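Ticket 659: Public comment sign-up form drops speakers on traffic items
Opened: 26 February 2024
Reported by: Glenys Rowlands, Town Clerk's office, Demar
Assigned to: Sarahí Barrera, Curkel support
Priority: High

Residents registering to speak on the Grirkness Road left-turn restriction get a confirmation page, but their names do not reach the clerk's speaker list. 13 registrations are missing. Other agenda items are unaffected.

Checked the form log. All 13 submissions were received and stored. The export job rejects them with error 500 at the agenda item field. 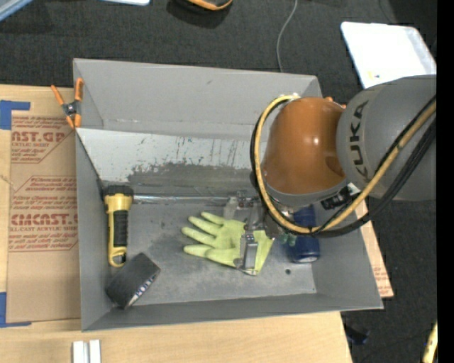 The item title was edited in January and now runs past the 100-character limit in the export template. Titles under the limit export normally.

Workaround: shorten the title in the agenda editor, save, then rerun the export from the Meetings tab. Do not delete the item, as this unlinks the stored registrations.

Update, G. Rowlands: Title shortened, export rerun. All 13 names are on the list in order of submission.

Update, S. Barrera: Limit raised to 500 on the test site. Ticket stays open until the change is live.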